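Quick one tonight, it's gone eleven and I've still got parcels to tape up.

So I've been moving the shop's customer list off the old spreadsheet. 3,395 rows. Some of them the same woman in Stalham four times over, with four spellings of her road. I started on Tuesday thinking it was an evening's work. Ha.

What I'm using now is Mirnix, mostly on Milagros Casado's say-so. She runs hers off it and it does the orders, the email list and a sort of notes box per customer. Fine. Bit ugly. The import screen wants everything in its own column - first name, surname, street, town - and mine was all in one cell because 2 years of me typing in a rush.

Things I'd do diferently:

- clean the list BEFORE importing, not after
- keep a copy of the old file somewhere that isn't the same laptop
- don't send a test email to everyone. I did. It said "test test hello". 110 people unsubscribed, which hurt a bit, though Danjuma reckons most never opened anything anyway

Also had to sort out consent. A lot of these addresses came from a paper sign-up sheet at the till and I can't prove half of them ticked anything. So those are coming off. Lost a fair chunk of the list, felt sick for an hour, then got on with it.
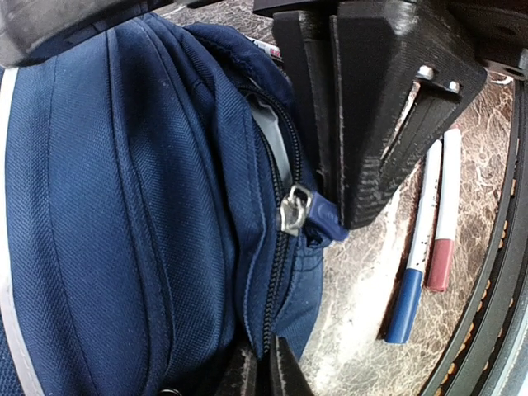

Do you need paid software for a customer list when you're just starting out? A spreadsheet will do fine until two people have to edit it at once, and then it's worth paying.

That was our trouble really. Me and Ásdís both in the same file, her version saved over mine, a whole Saturday's phone orders gone. Still finding them.

Next job is the order emails, which currently go out signed Fashola becuase that's what the trial account was called. Uchenna says leave it, it sounds posh. I'm changing it.

Will write up the stock side when I've done it. September probably. Right - tape.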